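Giving up the storage unit

June 2, 2025

I closed out our storage unit at Lau on Saturday. We took it when we moved to the smaller apartment, and the plan was to keep it for one summer. We kept it for six years.

The rent was low at first. It went up in small steps, and the card on file paid it, so I never looked. When I finally did, I was paying $31 a week for things I hadn't seen since the move.

Clearing it took two trips with a rented van. Most of it was easy to decide on. The college textbooks went to recycling. The winter coats went to the donation center on Gatent Street, which takes clothes until six on weekdays. I kept the photo albums and the good drill.

Furniture was harder. The sofa had mildew along the back and had to go to the dump. The bookcase sold in a day to a man who wanted it for his garage.

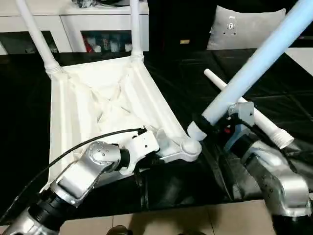

I had set a rule that anything we took home needed a spot before it came through the door. I broke it twice, once for a floor lamp and once for a box of cables I still haven't opened.

Lau wants two weeks' notice and a broom-swept floor. They also keep the deposit if you leave your own lock on the door, so take it with you. Mine is in the kitchen drawer now. The refund is supposed to arrive in July, and I plan to put it toward a new mattress.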